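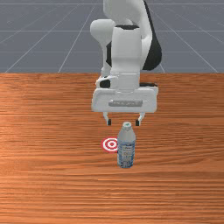 March. Finish trial, entry after the long soak

Wirham shop, back bench. Entry started 9:40 a.m., finished after lunch. Previous entry (panel prep) is in the other book and should be read first.

Purpose of the trial: choose a clear finish for the reading room tables. Candidates are the Corno hardwax oil, the Bastby water-based poly, and the Magaña wiping varnish. All went on flatsawn cherry from the same stack. Selina cut and sanded the blanks. Edges sealed with two coats of shellac on every panel so that end grain does not enter into it.

Cure time was fixed at 336 hours for all three. The Corno data sheet gives a range, the Magaña can gives none, and the Bastby label only says to wait until hard. One fixed number is easier to defend than three guesses. Panels stood on edge in the rack with gaps between them. Room humidity was logged by the wall unit except for one night when the battery was dead. I have left that night blank in the log and not interpolated.

Standing water: watch glass over a puddle, overnight. Wiped with a dry cotton rag, then read at once, after an hour, and the next morning.

Corno: light ring on all panels at first reading. Mostly gone next morning. Two still showed a faint edge under the raking lamp. Grain slightly raised to the fingertip inside the ring.
Bastby: no ring. One panel had a cloudy spot near a corner, which I put down to a thin place in the second coat. Dagim disagrees and thinks it was contamination from the tack cloth. Unresolved.
Magaña: no ring on three-coat panels. Two-coat panels showed a slight dulling that did not recover.

Hot cup: mug filled from the kettle, set directly on the panel, left until cool. Corno and Magaña both passed by eye. Bastby printed the foot of the mug on every panel, and the print was still there the next morning. Repeated with a different mug in case the first had something on the foot. Same result.

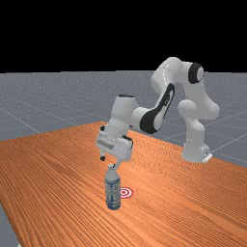
Why is the water test read three times?
The first reading shows how the surface looks to somebody who has just wiped up a spill. The morning reading shows whether the mark is permanent. The one in between is mainly useful for the oil, where the ring fades at an uneven rate.

Abrasion: Wondimu built the rub jig from the old sharpening carriage. Felt block, fixed weight, crank handle, mechanical counter. Target was 1000 strokes per panel, inspection at the end only. Felt replaced for each panel. The counter skipped on the first panel (the arm was riding over the tooth), so that panel is discarded and the arm has been shimmed.

Results are duller than expected. Bastby lost the least gloss. Magaña went from semigloss to something near satin along the path, with a visible boundary at each end of the stroke. Corno started out low in sheen and the path is hard to find except by reflected window light. Note that the gloss meter and the eye do not agree on Corno. The meter gives a drop comparable to Magaña. I trust the meter for the number and the eye for the decision.

Stroke ends: the felt dwells there when the crank reverses, so the wear is heavier. Take readings from the middle third of the path only. I did not do this on the first batch and have remeasured. Old numbers are struck through in the table, not erased.

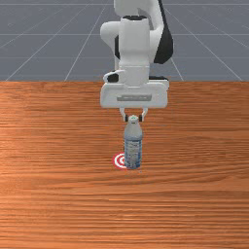
Plastic water bottle and wooden tabletop.

Repair. This is the part Rosimeire asked for, as her crew will be the ones maintaining the tables. Each worn path was repaired by the method the maker suggests, then compared with the untouched area beside it.

Corno: cleaned, scuffed with a gray pad, one thin coat wiped on and buffed off. Blends completely. Total hands-on time was short enough that I did not bother with the stopwatch.
Magaña: scuffed, one wiped coat. Blends well across the grain but leaves a lap line if you stop in the middle of a board. Work to a joint or an edge.
Bastby: spot repair does not blend. Tried cutting back the overlap and bringing it up through the pads to 3000 grit. The lap is flatter but still visible, and the repaired area is now too shiny. A worn table would have to be scuffed and recoated over the whole top.

Odor check, since the room has poor airflow: the Magaña panels could still be smelled in a closed box at the end of the cure. Corno faint. Bastby nothing I could detect. Manouchehr said the same without being told which box was which.

Housekeeping. 29 panels were made and all have been labeled on the back in pencil. Marker bled through the oil on a scrap last year, so pencil only. Used oil rags go flat on the line outside until stiff and then into the steel can. I found one balled up next to the sink this morning. Do not do that.

The raking lamp has a new bulb and it is noticeably cooler in color. Photographs of panels from before and after the change should not be put side by side.
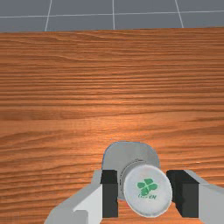
Can the Corno go over an existing film finish?
It should not. The oil has to reach bare wood, and over a film it sits on the surface and stays soft. The old tables would need to be stripped and sanded before the first coat.

Standing so far: Corno leads on repair and heat, trails on water. Magaña is acceptable on everything if given three coats, with the smell counted against it. Bastby is out on heat alone unless the tables get coasters, and Rosimeire has told me they will not.

Still to do:
Hand lotion and coffee spots on remaining Corno and Magaña panels.
A third coat of Corno on two spare panels, same cure, then repeat the water test.
Ask Bastby whether their crosslinker changes the hot cup result.
Selina to plane a second cherry board from a different stack, in case the first is unusually tight.
New battery in the wall unit. Spares are in the drawer under the drill press.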